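Loading a Large Calligraphy Brush
Posted 04/12/2018

Most blotchy strokes come from a badly loaded brush. Practice the loading on its own before you worry about the characters.

What you need
A large brush, 3 smaller ones for later, a felt mat, a small round dish, ink and paper. I use Nullska bottled ink, thinned with water, and a Tarigan felt mat. Any plain felt will do if it lies flat.

Setting up
Spread the mat and smooth it out from the middle. Old stains don't matter once they are dry. Put the brush rack at the back, where your sleeve won't catch it, and hang the brushes tip down.

Soaking the brush
Stand the large brush in cool water for 6 minutes, up to the top of the hair and no higher. A brand-new brush has starch in it and needs longer. Press the water out with your fingers — don't twist.

Loading
Fill the dish halfway. Lower the tip in, let the hair drink, then turn the handle a little and lower it again. Draw each side over the rim until the tip comes back to a point.
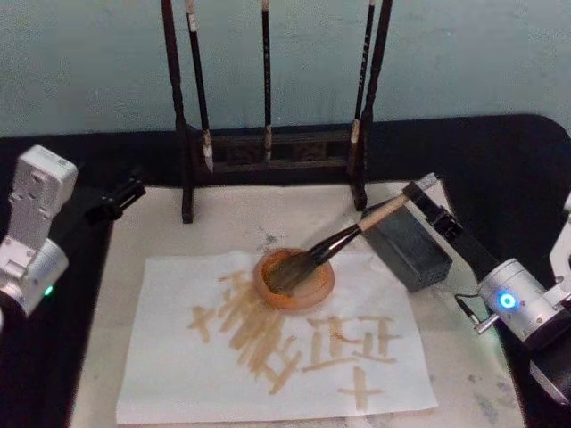
Try one wide stroke on scrap. If it spreads at the edges, wipe the brush on the rim once more. If it breaks up halfway, you need more ink. Thin ink spreads faster than black, so go slower when you load and quicker when you paint.

Cleaning up
Rinse until the water runs clear, shape the tip, and hang the brush for 24 hours before you put it away. Leave the sheet flat on the felt until it dries.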